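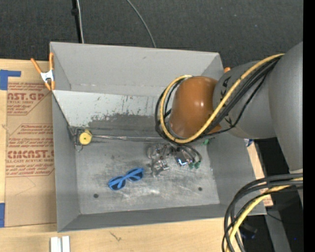 Why does a bin-picking planner spend so much of its effort on collisions with the bin itself, when the objects are the hard part?
Mostly the walls. A grasp that scores beautifully on an object near a corner is no use to anybody if the wrist has to pass through a side wall to get there, and so the planner has to reject it early, before the expensive trajectory search begins.

Notes for Session 7: From Grasp Candidates to Motion
Handout date: 16 Oct 2023

Last session we left off with a ranked list of grasp candidates coming out of the perception node, and I promised we would talk about what happens to that list next. It's a longer story than you might expect, so settle in!

In Peltance, our course planner, each candidate goes through a quick check and then a slow one. The quick check puts the closed-form inverse kinematics together with a coarse model of the bin (a floor and four walls, padded by 5 mm) and throws away anything that touches. The slow check plans the whole approach, including the cables on the arm, which we model as a fat capsule around the wrist. Please don't leave that capsule out, however tempting it is when your success rate looks low.

Clear and shiny things deserve a word of their own. In the tabletop bin, the crumpled transparent material gives a depth sensor very little to hold on to, while the blue sunglasses near it have a frame you can segment by color and dark lenses you may well lose. Fill missing depth cautiously, and treat a hole in the cloud as unknown space, never as free space.

For the lab, set Kalton to return 64 candidates per view and log how many survive each check. If fewer than 17 make it past the quick one, look at your bin pose before you touch the scoring weights.

Reading: the Peltance manual, the chapter on padded geometry. Bring your logs next time, even the ugly ones.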